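How a Town Chooses Its Council

16/03/2021
By Shaimaa Ragab

Do you know who decides where a new playground will be built? Or how many times in a week the garbage truck comes to your street? In many towns these things are decided by a group of people called the town council. The people who sit in it are called council members, and the grown-ups of the town choose them in an election.

I will explain it with the town of Skernedport, where I live now. Your town may do some parts in a different way, so please ask at home or at school.

Skernedport is divided into four parts. Each part is called a ward. The wards are Wesidik, Purkov, Filali and Harbor. Every ward chooses its own council members. If you live in Wesidik, your parents can vote only for the people who want to work for Wesidik. A person who wants to be chosen is called a candidate.

Before the election, the candidates try to meet many people. They knock on doors, they print papers with their plans, and sometimes they stand in the market and talk. This time is called the campaign. A candidate may say, "I want a safer road in front of the school." Another candidate may say, "First we must repair the library roof." The voters listen and think about which plan they like more.

Not everybody can vote. In Skernedport you must be 18 years old and your name must be on a list. The list is called the voter register. The town office keeps it, and people must tell the office when they move to another house. If your name is not on the list, you should ask the office to add it before the last day for this.

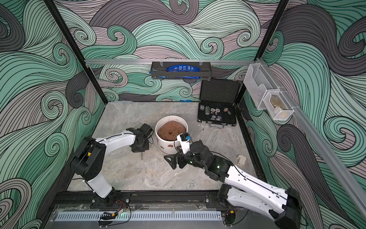
Wafula Mutiso remembers that on his first election day he was afraid to make a mistake with the pencil, and he asked for a new paper two times. The workers gave it to him and they were not angry. He says children should know this, so that later they will not be shy to ask.

The place where people vote is called a polling station. Very often it is a school or a sports hall. The voter says his or her name, and a worker finds it on the register and makes a mark beside it. In this way each person can vote only one time. Then the voter receives a paper with the names of the candidates. This paper is called a ballot.

The voter takes the ballot to a small booth with a curtain. Inside the booth no other person can look. The voter puts a cross beside one name, folds the paper and drops it in a locked box. You do not have to tell anybody which name you chose, also not your husband, your boss or your best friend. We call this a secret ballot. It is secret because people should be free to choose without fear.

In the evening the doors are closed and the boxes are opened. Now the counting begins. The workers make a pile for each candidate, and other people are allowed to watch them. If a ballot has two crosses, or no cross, it goes to a separate pile and it does not count for any candidate.

Last September there was an election in the ward of Filali, and it was very close. One candidate had 341 votes. The other had 337. The difference was only 4 votes! The workers counted all the papers again, and the result was the same. One street in Filali has 94 voters, and 81 of them came to vote. If a few more of them had stayed at home, maybe the other candidate would have won.

After the election the new members have their first meeting. They choose one person to lead the meetings, and this person is called the chair. When the council must decide something, the members talk about it and then they raise their hands. If more hands are up for "yes" than for "no," the plan is accepted.

Children cannot vote for the council, but they can write to it. Last year a class from Purkov wrote a letter about a broken street lamp near their bus stop. A council member read the letter aloud at a meeting, and the lamp was put on the list of repairs. If you want to write too, put your name, your school and the name of your ward at the top of the letter, and take it to the town office.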